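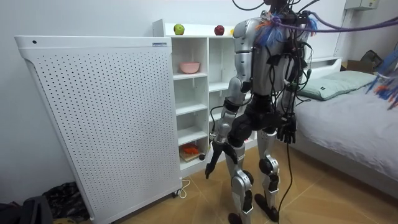
3 Jan 2026

The shelf reset in the small room is half finished. The white cube unit had become the default drop point for anything without an address, so I set one rule: a board stays bare until something earns the space. The small stuff goes in the bottom row. The pink bowl stays up top for now.

The tall white cabinet with the perforated front stays beside the shelves. Berwyn Morris wanted it on the opposite wall, but the vents run down one edge and I prefer to keep that side where I can reach it with a brush. The cord is still an open item — it loops onto the floor at the base, and I have 3 clips on order from Hureta. 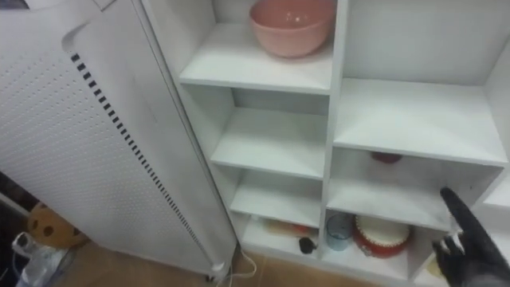 Shelves at the current stage, bottom row in use.

Remaining: find a proper home for the red and white container, and decide whether the orange thing belongs in this room at all. Spyros Pappas has offered me a set of bins left over from his move to Dollham in May. I need the inside width of one compartment before I say yes, and the tape measure is in the car.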